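The arm on the bench at the Illés Street workshop in Galuvby has eaten most of my spring and a good part of my summer. It is a Plastumo, a set of printable parts and a parts list that a few of us agreed in March to build together, on the theory that four people with jobs could manage what one person with a job could not. The project page promised a helper for the home shop, something that would hand you a wrench. We decided to begin with a block.

I should say where I stand. I have owned a 3D printer that printed mostly parts for itself, and a robot vacuum that I used to follow around the house. When somebody tells me a machine will save labor, I want to know whose labor, and who tightens the screws.

The printing took 71 hours and the screws took longer. Two of the elbow brackets cracked when we pressed the bearings in, and the instructions for the wrist had been written for an older wrist. By the time the arm could hold itself up, half the group wanted to skip the hardware for a while and practice in simulation. You build the table and the block on the computer, put the camera where you hope the real one will go, and let the software try things without breaking any brackets.

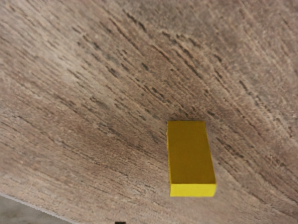
*The block on its simulated tabletop, before any talk of wrenches.*

I was against this, partly out of temper. A simulated table is a very agreeable table. You choose the wood grain from a library. The block has no sawdust on it unless you draw the sawdust. Our real bench leans toward the window and has a vise at one end that everyone hits with a hip, and I could not see how a program was going to learn about the vise.

The counterargument, which I heard several times, was that a program can fail all night for the price of the electricity. That is true. It ran 1,214 attempts over one long stretch while we were at home asleep, and in the morning there was a tidy log telling us that 80 percent of them had ended with the block off the table and in the grip. People were pleased. I asked what the other 20 percent had ended with, and there was some scrolling.
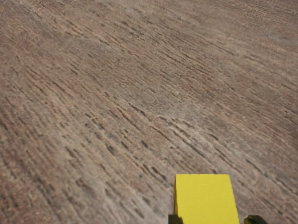 Most of the misses came down to the last inch or so of travel. The software would bring the hand over the wood to more or less the right spot, then close a little early, or with the wrist turned a few degrees away from the block's long sides, and push it along the grain. A person who does that looks down and tries again. Our program had been given a fixed number of steps per attempt, and when it used them up the block went back to a new position and everything started over. I found this restful to think about. I would like my own shop time to work that way.

So we loosened the timing. Then somebody changed the friction, which was a guess in the first place, and the score went up to 82 percent. I don't know what those two points are worth. Nobody had measured the friction of a printed finger pad against a painted block, and the number in the settings file had been copied from another settings file. You can improve a simulation for a very long time this way, and there are evenings when I think the hobby consists of it.
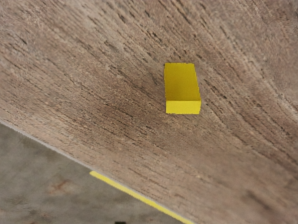

**By Firna's workshop columnist** | Galuvby | 23 September 2022

We finally moved the program over to the real arm last week. I cut a block out of scrap pine, sanded it, and gave it two coats of yellow. The arm reached out, stopped, trembled, and lowered itself onto the bench a thumb's width to the left. On the next run it did the same thing, which at least was consistent. We found a camera bracket that had been bolted on crooked – my bolt, I'm sorry to say – and straightened it. After that the fingers closed on the block and lifted it, and there was some noise in the room. It held for a few seconds before the shoulder servo got warm and let go.

I have been asked whether I'd recommend the build. If you like printing brackets, yes. You will learn a fair amount about bearings and even more about cable routing, and the simulator is good company on a wet night. If what you want is a wrench handed to you, the pegboard behind our bench went up in one afternoon.

The others are now arguing about a second camera. I've said I'll pay my share, provided someone else drills the holes. The pads need redoing too, in something softer, and the replacement servo is meant to come with the next parts order.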